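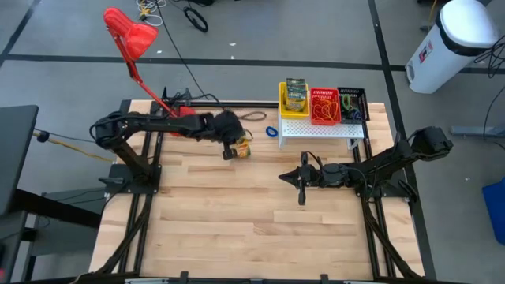
Home | News | Around the Building | Classes | Contact

Filed under: Tidy Corner

4 min read

Sorting the snacks and the cords

5 January 2026

The shared shelf got its winter sort in December, and the system we settled on is simple enough to explain in one newsletter item. Snacks go in the yellow basket. Cords go in the red basket and the black basket. If you take something out, it goes back in the basket it came from.

Most of the trouble over the fall came from everything living in one deep bin. People reached in for a snack and came up with a cord looped around their fingers. People who wanted a cord had to take out the snacks first, and the snacks then stayed wherever they had been put down. Lok-yiu Fang suggested splitting things up by color of basket after doing the same at home, in a hall closet, and it has been easier ever since.

Why baskets and not drawers

We looked at drawers. The Ikard unit we liked was 44 inches wide, and it would have taken up a good part of the bench. It also had solid fronts, so it would have needed labels, and the labels in the supply closet have been peeling for two years. Open baskets don't need labels. You look down and see what you have.

Plastic also wipes clean. Snack crumbs get into everything, and woven baskets hold on to them. A few of us have the Pornavero seagrass ones at home and like them for scarves and mail, but they are a bad choice for anything that gets eaten.

The raised shelf has a perforated metal top, so crumbs can drop through to the wood underneath. Check under there when you wipe down. Lift the baskets off first, do the metal, then do the bench.

Snacks

Stand the packages up in the yellow basket. Laid flat, they stack three or four deep, and the ones at the bottom are still there at Easter. Standing up, the tops show over the rim and you can flip through them the way you would flip through files. It takes a little longer when you restock, but you only do that once a week.

Put new packages at the back and move the older ones forward. Dates are usually printed along the top seal, and with the packages upright you can read them without pulling anything out. During the December sort we threw away a whole grocery bag of things that were past date, most of them crackers from the spring potluck.

Small bags are fine. Family-size bags are not, as they tip the basket forward. If you buy a big bag from Makris because the price is better, please divide it into smaller ones before it goes in. Anything open should be clipped or finished. Anything with nuts should stay in its original packaging so the ingredients can be read.

Cords

Cords are still the harder half of the job. The red basket has red and yellow-orange ones and the black basket has green, blue and purple. That is the whole rule: warm colors in red, cool colors in black. It started as an accident, but it turned out to be a good way to keep a single tangle from taking over everything.

The black basket is easier to keep up, mainly because loops are easy to lift out. The red one is a tangle again already. If you have ten minutes, pull everything out of it onto the bench and work from the loose ends inward. Don't yank. Pulling on a knot in a braided cord makes it smaller and harder, and then the only answer is scissors.

To put a cord away, wrap it around your open hand, leave a tail, and take the tail twice around the middle of the loop. Tuck the end under. Short lengths can be tied into a plain ring. Please don't use rubber bands. They dry out, stick to the cord and leave a mark that doesn't come off.

Brown, gray and other neutral cords don't have a basket yet. Lok-yiu would put them in with the cool colors, and that seems sensible until somebody has a better idea – a fourth basket would fit in the budget but maybe not on the shelf. For now, black basket.

Stray loops on the bench should be picked up at the end of the day by whoever is last out. It doesn't matter whether you were the one who used them. The same goes for snack bags. If a bag is still sealed, stand it back up in the yellow basket.

The lamp

Several people have asked whether the red desk lamp can be moved closer to the shelf for sorting. It can be turned, and the arm is jointed, so try that first. Dark cords are very hard to tell apart in the late afternoon at this time of year, and the navy and the purple look the same without a light on them. Turn it off when you go.

Restocking

The snack order goes in every other Monday. If there is something you want added, write it on the pad by the door with the size. Requests without a size get the smallest one.

For cord, we have 203 feet on order from Wasura in mixed colors, which should last until summer. It comes on spools and will need to be cut and looped before it goes in the baskets. Anyone who wants to help with that is welcome to take a spool home. Cut lengths should match what we already have, so take a loop from the black basket as a guide and bring it back with the rest.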